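Home | What's On | Music | Reviews | Contact

Flukircombe gets its winter music series back

Print this article | E-mail to a friend

Good news for anyone who's been moping about since the old hall shut: Varmont is on again this June, and I've already blocked out my evenings! Seven nights of chamber music, tape loops and whatever it is Edgardo Aquino does with a bass clarinet (I love it, don't ask me to explain it).

Shanthi Wijesinghe is programming this year, and she tells me the opener is a new piece for strings and field recordings by Doina Vlachou, written for the Begović Quartet.
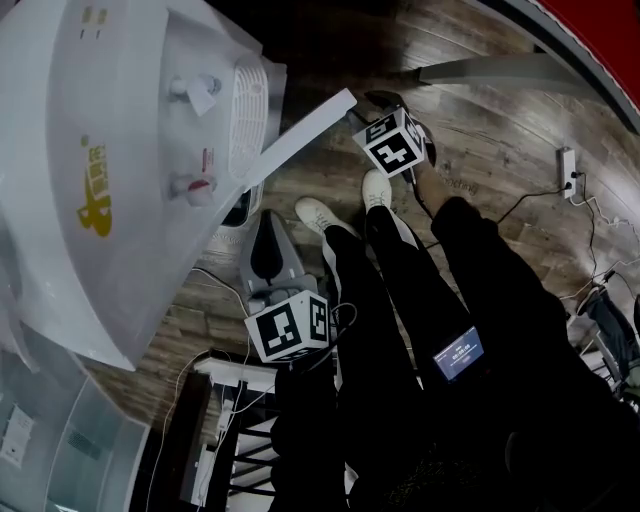 Tickets are $33 a night at the door, no bookings, and the room only holds 700, so get in line early. It's mostly floor seating again – bring a cushion, and wear something like the black trousers with white side stripes and lace-up shoes, comfy enough for a two-hour set on the boards. Doors open at 7 pm and there's soup in the foyer.

I'll be there opening night, near the front, probably humming.

Comments

Mimoza N: Finally! Is there parking behind the Trerkeo building?

bassclef533: Saw Edgardo last year, best colour and noise I've heard in ages.

Arben B: Please let the soup be pumpkin.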